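Malomcombe coach looks back on a long season and ahead to August

18 March 2018

The head coach of the Malomcombe women's volleyball team was still answering emails from parents when we sat down in the athletics office. Her team had lost its last match of the season to Cletunberg in five sets, after leading two sets to one.

"I've watched the fifth set 3 times," she said. "We served well. We passed well enough. They had a better block than we did, and they had it all year."

The match drew 1,140 people, the largest crowd the gym has held for volleyball. A normal night at Malomcombe brings in closer to 300, most of them students who get in free.

"The players noticed," the coach said. "You could see it in warmups. Our setter hit two balls into the scoreboard. After that they settled down and played the best first set we had all season."

She has been at Malomcombe for six years and came from a high school job in Tulommont, where she also taught biology. She does not miss the bus rides, she said, but she does miss having the same group of kids for four years. At a two-year college, half the roster leaves every spring.

"You get a player for one season before she starts thinking about where she's transferring. I don't blame them. I tell them on the first day that my job is to get them somewhere else."

Four sophomores are leaving this year, including both middle blockers. The coach said she has two freshmen who can play the position but neither has started a match there. One of them spent most of the season as an outside hitter and will have to learn new footwork over the summer.

"She's going to hate it for a month," she said. "Middle is a lot of jumping for nothing. You go up on every play and you get the ball maybe one time in four."

Asked about the injuries that kept two starters out in the middle of the schedule, she was short. "Ankles. It's volleyball. We taped them and we waited."

She was more willing to talk about the gym floor. The court was last refinished before she arrived, and there is a soft spot near the back line on the visitors' side that her players know to step around. The Prajapati Fund, which pays for equipment at several area colleges, gave the program $2,536 this winter — enough for new net posts and padding, but nothing for the floor.

"I'm happy with the posts. The old ones leaned. I'd get out there before practice with a wrench and crank them back."

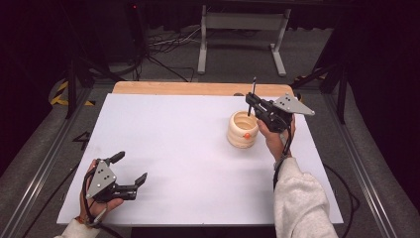
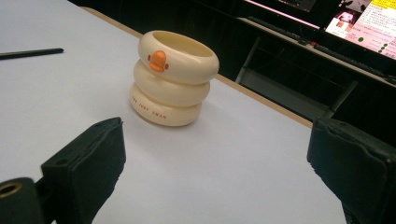
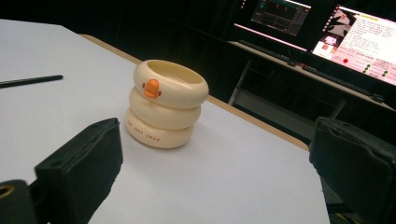
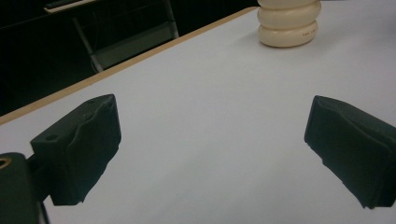 Recruiting takes up most of her spring. She drives to club tournaments on weekends and keeps a notebook with a page for each player she likes. Height is the first thing most coaches write down, she said, and she writes it down too, but she puts more weight on what a player does after an error.

"I had one I was watching who shanked three passes in a row, and she called for the next one. I put a star on that page."

The team will play an easier set of opponents to open next season, with two home matches before the first trip to Cletunberg. The coach asked for that schedule because of how young the team will be. She would also like to run a longer passing drill at the start of practice, which the returning players have already complained about.

Practice starts in August. Open gym runs until the end of the semester, and any enrolled student can come.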